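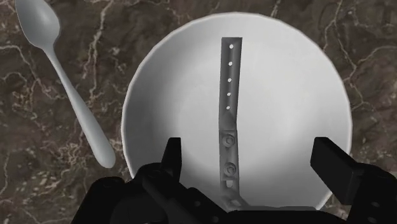
I'd been meaning to talk to the people behind the Ullum food waste scheme since February, when the first brown caddies turned up outside the flats on my road. I finally got an hour with the woman who runs it, over a very large pot of tea, and we hadn't even sat down before she was off about teabags. A spoon on a dark marble worktop, she reckons, is where the whole thing starts, because that's the moment you've scraped your plate or squeezed your teabag and you've got to decide where the leftovers go. "Everyone thinks recycling happens at the kerb," she told me. "By the time it gets to the kerb you've already done it or you haven't."

She didn't want her name in this (she says she gets stopped enough in the supermarket as it is), so I'll just call her the coordinator, although she hates that too. She used to drive a school bus. The scheme began with 16 homes in Prostville, most of them on the same hill, and a borrowed trailer that had to be hosed out every night. Now it takes in 1556 households across Prostville and Ullum, and the trailer has gone back to its owner.

I asked what people get wrong. "Bags!" she said, before I'd finished. "Bags, bags, bags. People are lovely, they rinse everything, they peel off the stickers, and then they tie it all up in a carrier bag from the chip shop." The bags have to be picked out by hand at the Toprak yard, where the composting is done, and she takes a shift on the picking line herself when they're short. I asked if it smelled. She gave me a long look over her mug and said I was welcome to come and find out.

So I did, the following week, at 6 in the morning. It does smell, though less than I'd feared, a bit like a wet stable with oranges in it. The heaps are long and steaming and taller than me, and every so often a loader comes along and turns one over. The finished stuff at the far end is dark and crumbly and I'm afraid I put my whole hand in it. "They all do that," she said. I came home with a sack of it in the boot and my tomatoes have never had such a treat.

Money is the bit she'd sooner not talk about, but I pushed. The council pays for the collections and the scheme covers the rest by selling compost to growers, mostly market gardens out towards Putola. Last spring was so wet that hardly anyone was buying, and she spent a couple of months robbing one budget to feed another. "I'm not going to tell you it was fine," she said. "We had 2 lorries and one of them was being held together by good wishes." They've since had that one repaired, and the growers are back, but she'd like a proper three-year deal with the council so she can stop working it all out on the backs of envelopes.

And the people who won't join in? I expected her to be cross, and she wasn't at all. Some of the flats have kitchens you can hardly turn round in, she said, and she isn't going to lecture anybody about where to put another bin. What she's trying next is a smaller caddy that hangs inside a cupboard door. She had one in her bag and made me try it on the café's own cupboard, which the staff took very well. The lid sticks a bit. She knows about the lid.

I'd run out of questions by then but she hadn't run out of answers, so I also learned that eggshells take ages, that avocado stones take longer, and that somebody in Ullum keeps putting whole, unopened tins of peaches in theirs. "I've left notes," she said. "I've left very polite notes." Small caddies go out to the Ullum flats first, then Prostville, and if you want one you can ask the crew on collection day.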